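About Us

Hastthorpe Drinkware started in 2000 as a mail-order counter selling enamel cups and camping plates. Stainless-steel mugs came a few years later and now make up most of what we sell. We are still a small company, with 7 people on staff, and we still pack every order ourselves.

Our mugs come in two lines. Zerkov is the plain everyday mug, with a straight body and a full-size handle. Herath is the lidded one, made for cars and job sites. Both are sold singly and by the case to cafes, offices and summer camps.
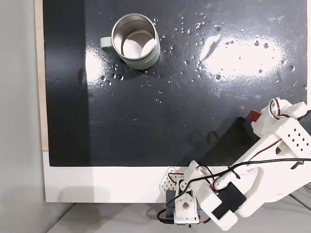
Catalog No. 224

Pale green has been in the catalog longer than any other color. It has a bare metal rim and a brushed-metal interior, and the handle matches the body. Customers who bought one years ago can usually add to the set, and we try to keep it that way. Other colors change each December.

Wash new mugs by hand before the first use. Dish soap and a soft cloth are enough. Steel wool will mark the inside, and the painted outside should not be scrubbed with powder cleaners.

Our building on Trimex Road has 800 square feet of shop space in front, with the stockroom behind it. Seconds with small paint flaws are on the shelf by the door at a lower price. They are not sold online.

Wholesale price lists are sent on request. Please include your shipping address and the number of cases you need.

Page last updated September 11, 2026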